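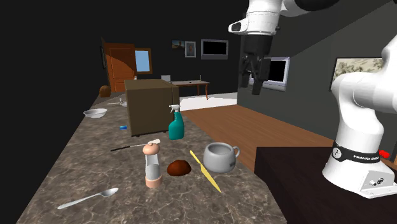 4. What the Counter Is For

4.1 A surface with more than one job

When we began visiting kitchens in Madelska and Hurnow, we thought we were going to be writing about cooking. Our interview guide was full of questions about meals, and we had spent a pleasant but, as we can now admit, not very useful month drawing up a list of dishes that people might tell us about. What people wanted to talk about was the counter. They talked about what was on it, who had left it there, how long it had been there, and whose turn it was to do something about it. By the end of the first round of visits we had changed the guide, and by the end of the second we had changed the title of the paper.

Kitchen planning guides usually treat the counter as a work surface. It is measured by length and depth, and its value lies in how much of it is free. In a long kitchen of the kind shown in Figure 1, the stone surface stretches back toward the rear of the room, and a planner would likely look first at that length and only afterward at the objects spread across it. Our participants tended to look the other way around. Asked to tell us about their counters, they hardly ever began with the size or the material. They began with the things, and very often with one particular thing that had come to stand for all the others.

For one retired bus driver in Hurnow, that thing was a stack of seed catalogs. For a young couple renting on the Rarkton estate, it was a blender still in its box, which had been a wedding present and which neither of them felt able to put away, use, or give to somebody else. We found these stories charming, and we hope the reader will forgive us for dwelling on them, but we also think they carry a good deal of the argument. A counter holds things that are waiting, and the waiting is part of how a household gets through its week.

We use the word "landing" for the first moment a thing is put down on the counter, and "settling" for what happens when it stays there past the point at which anyone in the home still notices it. Both words came from participants. "Landing" was used in several homes before we took it up, and "settling" we owe to a grandmother in Madelska, who told us that her son's mail did not arrive in the house so much as settle on it, like snow.

4.2 The diaries

Fifteen is a small number of households, and we want to say clearly that we did not set out to speak for everyone who owns a counter. The 15 homes in the study were found through notices in two libraries and a laundromat, and they lean toward people who enjoy talking about their kitchens (a leaning we were very grateful for on cold evenings in March). Each home kept a counter diary, in which any member of the household could write down a thing that had landed, why it had landed, and, if they happened to see it, when it left.

Together the diaries came to 600 entries. Of these, 400 recorded both an arrival and a departure, and the other 200 recorded an arrival only. At first we treated the second group as a nuisance. Renato Acuña, who did most of the early sorting, kept them in a separate folder with the label "unfinished," and for a while we talked about going back to the households to ask for the missing half. It was Eylül Bilgin who suggested, over a long Tuesday afternoon of reading entries aloud to each other, that we should leave them as they were and ask what kind of things they were about.

The difference between the two groups was easy to hear once we were listening for it. Entries with both halves were mostly about food, dishes, and shopping, things with a known place in the home and a person who more or less knew it. A bag of onions lands and then goes under the stairs. A casserole dish lands and then goes back to the neighbor. Entries with no departure were mostly about paper, small repairs, and things belonging to people who did not live there. We read about a single glove, a school form that needed two signatures, a hinge, and a library book on beekeeping that had been borrowed by a cousin and returned to the wrong house.

Some of these things may well have left the counter without anybody writing it down. Diaries depend on people noticing, and people notice an arrival more readily than an absence. We do not want to lean too hard on the split for that reason. Still, when we asked participants about the unfinished entries in the closing interviews, they could often tell us where the thing was without getting up from the chair.

4.3 Who gets to move things

It was plain from the diaries, and plainer still from the interviews, that the right to put a thing down is shared far more widely than the right to move it. Children, lodgers, visiting sisters, and on one occasion a plumber all landed things freely. Moving them was another matter. In most homes one person did nearly all of the moving, and that person had a fairly settled set of rules, which other members of the household could describe with surprising accuracy and, in a few cases, with a very good impression of the voice.

Earlier writing on housework has tended to describe this as tidying, and to count it in minutes. We think the minutes miss something. A mother of three in Madelska told us that wiping the counter took her no time at all, but that before she could wipe it she had to decide about everything on it. "The cloth is the easy part," she said. "I have to know whose it is, and if they're done with it, and if they'll be cross." Her husband, sitting beside her, agreed warmly with all of this and then pointed out that the car keys by the kettle were hers.

We call this work "deciding about," again borrowing from the way people spoke. It has three features that make it hard to see. It is often done while doing something else, such as waiting for water to boil. It leaves no trace when it goes well. And it is very hard to hand over, as the person who takes it on has to learn a good many small facts about other people's intentions before they can do it without causing upset. One father on the Rarkton estate had taken over the kitchen when his wife changed to night shifts, and he kept a shoebox at the end of the counter for everything he could not decide about. The shoebox was full within the week. By our second visit there was a larger box.

4.4 Ends, corners, and the stretch by the door

Things did not land evenly. Every household we visited could name a part of the counter where things gathered, and in nearly every case it was the part closest to the door people used most. We had expected this, as would anyone who has ever come home with both arms full. What interested us more was how firmly people defended the opposite end. The far end, near the stove in some homes and near the window in others, was spoken of as the "real" counter, and a thing that had landed there was felt to be out of place even when there was plenty of room for it.

Corners worked differently again. A corner is awkward to chop in and awkward to wipe, and it was here that we found most of the settled things. Participants were fond of their corners and slightly ashamed of them. The tea tin with no tea in it, the radio that only picked up one station, and the jar of foreign coins all lived in corners, and when we asked whether these might be moved elsewhere, we were looked at as though we had asked about moving the dog.

The planning literature would have us treat a full corner as wasted space, and the builder's brochure for the Rarkton homes (kindly lent to us by a resident who had kept it, on the counter) shows every corner bare. We would suggest a gentler reading. Where a corner was kept full, the rest of the counter was often easier to keep clear, and two of the households who had recently emptied theirs told us that the things had simply come back somewhere less convenient. We cannot make much of two households, and we mention them mostly in the hope that someone with a larger study will take the question up.

4.5 Material and care

We had planned a longer discussion of materials, and most of it has been left out, as participants had less to say than we had hoped. A marbled stone top, such as the gray-brown one with faint white veining in Figure 1, was admired by people who did not have one and mentioned very little by people who did. The strongest feelings were about joins, edges, and the strip along the wall where crumbs collect, and these were much the same whatever the counter was made of.

One exception deserves a few lines. In the older houses along Madigan Street, several kitchens still had a second, lower surface, a table or a deep sill, that had been in use before the present counter was put in. In these homes the counter stayed clearer and the lower surface took the landings. Residents did not think of this as a system. The woman who explained it best to us said only that she had always put her handbag on the table and did not see why she should start lifting it any higher now, and her diary, which was the shortest of the whole set, had only a single entry without a departure, a spare button in a saucer. We return to the Madigan Street kitchens in Section 5, where we look at what happened in those homes when the lower surface was taken away to make room for a dishwasher.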